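Wornitz media release
29/05/2021
Can a robot clear the table yet? Sort of!

Hi all, Raghda Salameh here from Wornitz. Every time I tell someone where I work they ask when the machine is coming to do their dishes, so we've finally put some numbers out (and I get to write the release, lucky me).

Over autumn our team ran Votley, our table-clearing program, through 600 simulated pick-ups. Mugs, packets, books, ladles, the usual mess after tea. It got hold of the item and lifted it 583 times, and put it down where we'd asked 577 times. I'm pretty chuffed with that, but please don't cancel the dishwasher roster. A simulated kitchen has no sticky jam and no toddler, and Votley takes its time. My own kids would have the table done in half of it, if they ever did it.

So my answer for households is not yet. Shop shelves look closer to me, with boxes and packets in neat rows, and we start on those with Zamton in June. The full results are free from our office, just ask for the Votley summary and we'll email it over.
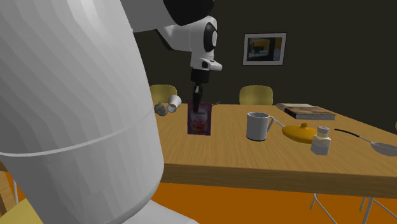

Sabina Michalík reckons picking things up was never the chore in her house, and she'll be interested once a machine can wipe the table afterwards and work out which cupboard everything goes in.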